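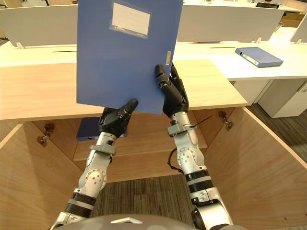 I own far too many blue binders. I can't tell you when it started, only that at some point the office supply drawer ran out of every other color and I just kept going. Tax stuff, warranties, the lease on the Drallbridge office, a folder of takeout menus from places that closed years ago. All of it blue, all of it piled on my desk until April, when I spilled coffee across page 76 of a contract I needed that same afternoon.

So I did what I'd been putting off and gave the whole lot a home in the low cabinet. You know the kind — pale wood, two doors, one shelf, tucked under a desk where your knees would rather be. We have a few of them at work, and for ages mine held a dead desk fan and a bag of plastic forks.

The fan went first. Then I pulled everything out onto the desk, and wow, paper is heavy! I sorted by one question only: would I be annoyed if I had to hunt for it? If yes, it went in a ring binder with a label on the spine. If I'd only ever glance at it once, it went in a slim folder with a card in the window.
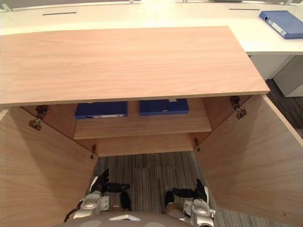

My big mistake the first time was standing everything up. Ring binders on end look great in a catalog, but a low shelf under a desk doesn't leave much headroom, and I kept scraping my knuckles getting them back out. Laying them flat with the spines facing out works so much better for me. I can crouch down, read the label, slide the thing out by the finger hole and be back in my chair before the phone stops ringing (it always rings).

Flat storage has a catch, though. Stack more than a couple and the one you want is on the bottom every single time. I keep mine side by side or two deep at the most, and whatever doesn't fit has to make a case for itself.

What stays on the desk

I let myself keep 2 binders up top, the ones I open every day. Right now that's the Byun account and the schedule for the Cavance move, and they drive me a little crazy lying there, but I'd only be fetching them again by ten in the morning. Everything else goes down below at the end of the day, doors open, one trip, done.

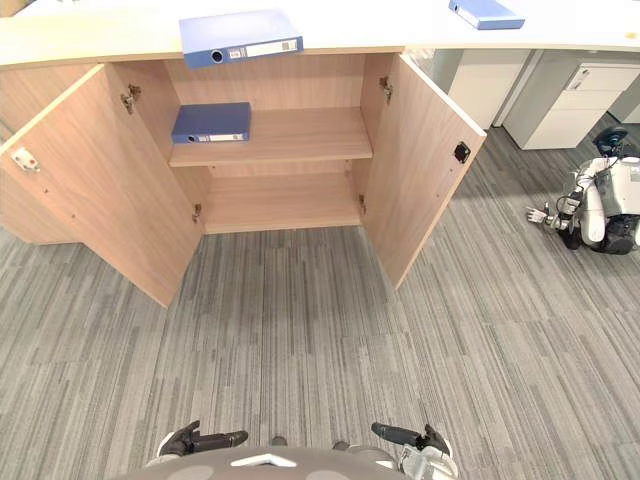 Labels, and why mine are ugly

I bought a label maker from Windeo for $69 and used it for one weekend. The tape jammed, the refill cost more than lunch, and I went back to a fat black marker. Two or three words, all caps, big enough to read from a crouch. INSURANCE. CAR. WHO KNOWS. That last one gets emptied every few months and I'm always a bit embarrassed by what's in it.

If you have a real archive, you'll want numbers too. A woman down the hall runs hers that way and can lay hands on file 604 faster than I can find my glasses. I tried it, lost the index, and was worse off than before.

Get down on the floor

Before anything went back in, I sat on the carpet and had a proper look at the cabinet itself. I'd never done that. I wiped the shelf, ran a cloth into the corners and checked the hinges with a screwdriver, since a door that droops will rub along carpet until you stop bothering to close it. It took around ten minutes and I found a very old mint.

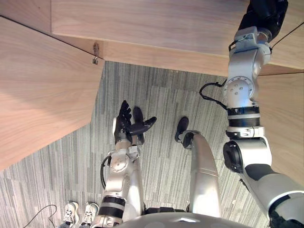

The bottom compartment

Leave it alone for a while, if you can stand it. I filled mine the first week with printer paper and a spare pair of shoes, and then had nowhere to put the next round of binders when they came in. Now the shelf is for papers and the space underneath is for whatever turns up next. At the moment the shoes are back in there, but I'm working on it.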